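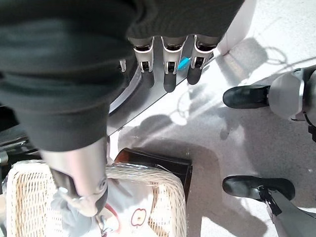

Mackenzie Grewal 님은 지난번 글 밑에, 니트를 손빨래하면 소매만 자꾸 길어져서 이제는 아예 빨기가 겁난다고, 물 온도 문제인지 말리는 방법 문제인지 모르겠다고 적어 주셨어요. 답글로 짧게 쓰려다가 점점 길어져서 결국 이렇게 따로 한 편을 씁니다. 저도 같은 일로 아끼던 스웨터를 두 벌이나 늘려 먹은 사람이라 할 말이 좀 많거든요.

먼저 결론 비슷한 것부터 말씀드리면, 제 경험으로는 말리는 쪽이 문제일 때가 훨씬 많았어요. 물을 먹은 털실은 생각보다 무겁습니다. 제가 겨울마다 입는 두툼한 스웨터는 마른 상태로 800g인데, 물에 담갔다가 그대로 들어 올리면 한 손으로는 버거울 정도예요. 그 무게가 어깨와 소매에 고스란히 걸리니 늘어나지 않을 수가 없지요.

준비할 것
세숫대야나 깨끗한 욕조, 울 전용 중성세제, 큰 수건 두 장, 그리고 옷을 펼쳐 둘 평평한 자리만 있으면 됩니다. 세제는 저는 Jornier 것을 쓰고 있는데 향이 거의 없어서 좋아해요. 집에 있는 울 세제라면 뭐든 괜찮습니다. 줄자도 하나 꺼내 두세요. 이건 꼭 필요한 건 아니지만 뒤에서 왜 꺼냈는지 말씀드릴게요.

1. 빨기 전에 치수를 적어 둡니다
가슴둘레, 총장, 그리고 소매 길이. 저는 냉장고에 붙여 둔 메모지에 연필로 슥슥 적어 놓습니다. 어깨선에서 소매 끝까지 재되 시보리는 당기지 말고 편하게 놓인 상태로 재 주세요. 단추나 지퍼가 달린 카디건이면 잠그고 뒤집고, 장식 핀은 빼 두시고요. (저는 한번 브로치를 단 채로 담갔다가 올이 걸려서 저녁 내내 코바늘로 빼냈어요.)

2. 미지근한 물에 담급니다
손을 넣었을 때 따뜻하지도 차갑지도 않은 정도면 됩니다. 세제는 포장에 적힌 양을 지키시고, 옷을 넣기 전에 물에 먼저 잘 풀어 주세요. 옷을 접은 채로 살살 눌러 물속에 가라앉힌 다음 11분쯤이 아니라 딱 11분, 저는 타이머를 맞춥니다. 왜 하필 11분이냐고 물으시면 차 한 잔 우려서 마시는 시간이 그만큼이라는 것 말고는 드릴 말씀이 없네요. 비비지 마시고, 목둘레와 소맷부리처럼 때가 타는 곳만 손바닥으로 지그시 몇 번 눌러 주세요.

3. 헹구기
대야를 비울 때 옷을 한쪽으로 밀어 놓고 물만 따라 냅니다. 새 물도 옷 위로 바로 쏟지 말고 옆쪽으로 흘려 넣어 주세요. 헹구는 물은 처음 물과 온도를 비슷하게 맞춥니다. 온도가 갑자기 바뀌고 거기에 마찰까지 더해지면 울이 오그라들기 쉬워요. 거품이 안 보일 때까지 눌러 헹구는데, 진한 색은 물이 조금 빠져도 너무 놀라지 마세요. 흰 옷과 같이 담그지만 않으면 됩니다.

4. 물기를 뺍니다
여기서부터가 Mackenzie 님 질문에 제일 가까운 대목이에요! 옷을 건질 때는 꼭 두 손을 밑에 넣어서 통째로 받쳐 들어 주세요. 소매가 축 늘어지지 않게 몸판 위로 먼저 모아 올려 두면 훨씬 수월합니다. 대야 벽에 대고 꾹 눌러 물을 빼고, 펼친 수건 위에 옮겨 김밥 말듯이 돌돌 말아 주세요. 그 위를 무릎이나 손바닥으로 꾹꾹 누르면 수건이 물을 쭉 빨아들입니다. 비틀어 짜는 건 참아 주세요. 두꺼운 옷이면 마른 수건으로 바꿔서 한 번 더 하시고요.

5. 모양을 잡아서 눕혀 말립니다
마른 수건이나 건조망 위에 옷을 펼치고 아까 적어 둔 치수를 꺼냅니다. 소매가 길어졌다 싶으면 손가락으로 결을 따라 조금씩 모아 주면서 원래 길이에 맞춰 주세요. 한꺼번에 밀면 주름이 지니까 팔꿈치 쪽, 손목 쪽을 나눠서 천천히 하시는 게 좋아요. 시보리는 골이 나란히 붙도록 오므려 둡니다. 젖어 있을 때는 꽤 말을 잘 들어요.

소매는 몸판 옆으로 자연스럽게 내려놓고, 건조망 밖으로 삐져나가지 않게 살펴 주세요. 자리가 좁으면 팔꿈치에서 한 번 접어도 됩니다. 몇 시간 지나서 윗면이 보송해지면 뒤집어 주시고요. 햇볕이 바로 드는 창가보다는 바람이 지나가는 그늘이 낫고, 저는 5월에는 베란다 문을 열어 두고 겨울에는 작은 선풍기를 틀어 둡니다.

이미 늘어난 소매라면
같은 순서로 다시 한번 적셔서 5번을 정성껏 해 보세요. 울 함량이 높은 옷은 제법 돌아옵니다. 아크릴이나 면은 솔직히 덜 돌아오는 편이고요. 소맷부리만 헐렁하다면 안쪽에 고무실을 두세 줄 걸어 주는 방법도 있어요. 저는 Rimico에서 산 투명 고무실을 쓰는데, 시보리 안쪽 골을 따라 돗바늘로 떠 나가면 겉에서는 거의 티가 안 납니다. 너무 당겨 묶으면 손목이 조이니까 한 번 입어 보고 매듭을 지으세요.

직접 뜬 옷이라면 소맷부리를 풀어서 한 호수 가는 바늘로 다시 뜨는 것도 방법이에요. 다만 위에서 아래로 떠 내려간 옷이라야 끝에서부터 술술 풀립니다. Flundevthorpe에 살 때 떴던 Yazıcı 실 카디건이 그랬는데, 저녁에 풀기 시작해서 다음 날 점심 전에 양쪽을 다 마쳤어요. 실이 모자랄까 걱정했지만 풀어낸 실로 충분했습니다.

보관할 때
옷걸이에 걸지 말고 접어서 서랍에 넣어 주세요. 쌓아 올리는 것도 너무 높지 않게요. 최대 200g 정도 되는 얇은 여름 니트는 돌돌 말아 넣어도 괜찮았습니다. 꼭 걸어야 한다면 옷을 세로로 반 접어 겨드랑이 자리에 옷걸이 고리를 놓고, 몸판과 소매를 각각 옷걸이 어깨 위로 넘겨 걸치시면 됩니다.

앙고라나 모헤어처럼 털이 긴 실은 말린 뒤에 손질이 조금 더 필요한데 그건 보풀 정리 글에 함께 적어 두었어요. 세탁 표시에 물세탁 금지라고 되어 있는 옷은 욕심내지 마시고 세탁소에 맡겨 주세요.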